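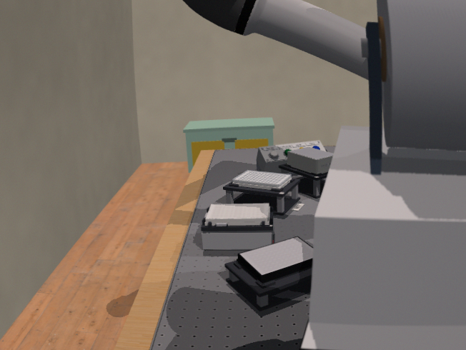 The water at Iltgate was tested twice a day, at the inlet and again at the outlet, and the two figures were written side by side in a bound book. The inspector had been sent to find out why, for most of April, the two figures had been the same. Her brief ran to a single page. It asked her to check the sampling points, the storage of the bottles and the competence of the analyst, in that order, and to give a finding on each. She was given the use of a laboratory on the upper floor, a long room with a plank floor, a long bench and a mint-green cabinet with yellow fronts against the back wall. She hung her coat on the door and asked for the book.

The analyst brought it. He had worked at the station for longer than the filters had been in place and he set the book down square to the edge of the bench. She turned to the first of the matching entries. Hardness at the inlet, 200 milligrams per litre. Hardness at the outlet, 200. The softening plant had been built by Varkar to take a third of that away, and according to the engineers' log it had been running without a fault.

"Did you repeat the test?" she asked.

"Yes."

"With what result?"

"The one in the book."

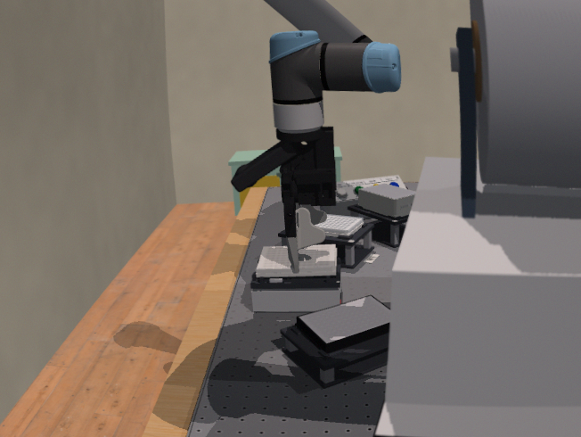

She asked to see the sampling points. They went down by the outside stair, which was steep and had a rail on one side only. The inlet tap came off the main a short distance before the first valve. It was brass, with a tin label wired to the neck. She ran it for the set time, rinsed the bottle, filled it to the shoulder and stoppered it. The outlet tap was at the far end of the gallery, past the softening tanks. She did the same there. The analyst held the lamp and offered no comment. The tanks hummed, and on the nearest of them a gauge stood a little above its lower mark.

"Who fitted the outlet tap?" she said.

"Athumani. The firm, I mean. They did all the pipework on this side."

"And there are drawings?"

"There are drawings upstairs. The drawings show it where you see it."

She put her hand on the pipe behind the tap and followed it back. It ran along the wall at waist height, passed behind a bracket and turned down through the floor. The main outlet pipe was on the other side of the gallery. She noted this. She asked what was underneath, and he said a duct, and that the hatch was kept shut on account of the damp.

They lifted the hatch together. The duct was dry enough to kneel in. The small pipe came down from the wall, joined a second one at a tee, and from the tee a branch ran in each direction. One branch went under the gallery towards the outlet main. The other went back towards the inlet. Each had a valve. The valve on the outlet side was closed and the valve on the inlet side was open, and the wheels on both had been greased.

"You knew," she said.

He took some time over the answer. "I knew the figures were right for the water I was given."

"That isn't what I asked."

"No."

She climbed out and brushed off her knees. He told her the rest while they stood beside the hatch. The softening plant used salt, and the salt was bought from Ultent under a contract that paid by performance. If the outlet figure rose, the supplier was fined. If it rose for long enough, the contract ended and so did the deliveries. The last 3 deliveries had been short. He had reported it and had been told that the outlet figures were good and there was no case to answer. The figures were good, he said, as the plant was making up the difference by drawing on the reserve. The reserve would be gone by summer.

"So you changed the water," she said.

"I opened a valve. I wrote down what came out of it."

She considered the brief again. Sampling points, storage, competence. There was no heading for this. She closed the inlet valve, opened the other and ran the tap until the pipe had cleared. Then she filled a fresh bottle.

Upstairs she did the titration herself. The outlet sample came to its end point early, well below the figure in the book, as the plant's designers had intended. She repeated it and got the same. She wrote both results on a new line, signed the line and dated it 04/07/2019. Under sampling points she wrote that the outlet tap was connected to two sources and that one of them should be removed. Under storage she wrote satisfactory.

The analyst was rinsing the glassware. He put each piece on the rack with the mouth downwards.

"How much salt is left?" she asked.

He told her, and she wrote that down too, on a separate sheet, and asked him for the delivery notes. Under competence she had so far written nothing. She left the pen in the fold of the book and went with him to the store to weigh the sacks.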